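4.2 The cleared surface

Of the 63 households that kept a diary for us, all but a handful claimed to own a table that was "usually clear". The diaries themselves were less loyal. Post, chargers, single gloves and the lid of something long since thrown away turned up on entry after entry, and one respondent in the Dikar group recorded the same unopened envelope from May until December without remark. Rautiainen and Pesonen call this settled clutter, meaning things that have stayed put long enough to count as furniture.

We were more interested in the opposite state. A bare surface is hard to study: it leaves little to code, and it seldom lasts until the next entry. In the diaries it appears mostly as an event ("cleared table, felt better") followed within a page by its undoing. Respondents described it by what could now be done there – cutting out a pattern, rolling pastry, spreading out the tax papers – though very few went on to do any of it. 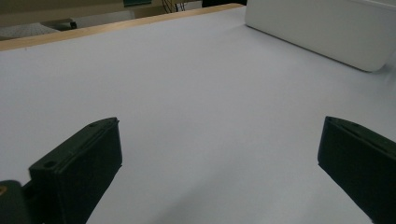

Figure 3. A wide, flat white surface with nothing set down in the middle of it.

Pale surfaces had a reputation of their own. Several respondents held that white "shows everything", which they offered both as a reason for buying a white table and as a reason for regretting it. Juntunen's coding of the 149 remarks on colour put 70 under regret, a category we had at first expected to leave out. Crumbs were the chief complaint, followed by rings from mugs and then by other members of the household, whom we coded separately.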